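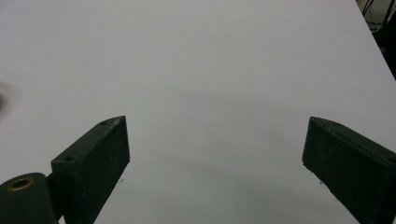
Tabletop: the flat upper surface of a table, and the part that does nearly all of its work. People eat, write, sort, fold and build on it, and a good one makes all of those jobs easier! Tabletops come in many materials, among them solid wood, glass, stone and metal, and in just as many colors.

White is a lasting favorite. A plain white top bounces light back into a room, and small items such as screws, beads or loose buttons show up on it right away. It shows crumbs and ink just as clearly – a fair trade, many owners feel.

Size matters as much as color. The Sunby, a work table drawn by Tegwen Lloyd, is 240 centimeters long, enough for 2 people to spread out side by side with room to spare. Its smaller relative, the Nikell, is only 43 centimeters deep and fits wonderfully along a hallway wall.

Edges may be square, rounded or beveled. Rounded edges are kinder to forearms, while square ones let two tables meet with hardly a gap.

Day-to-day care is simple: a soft damp cloth, a little mild soap, then a dry cloth.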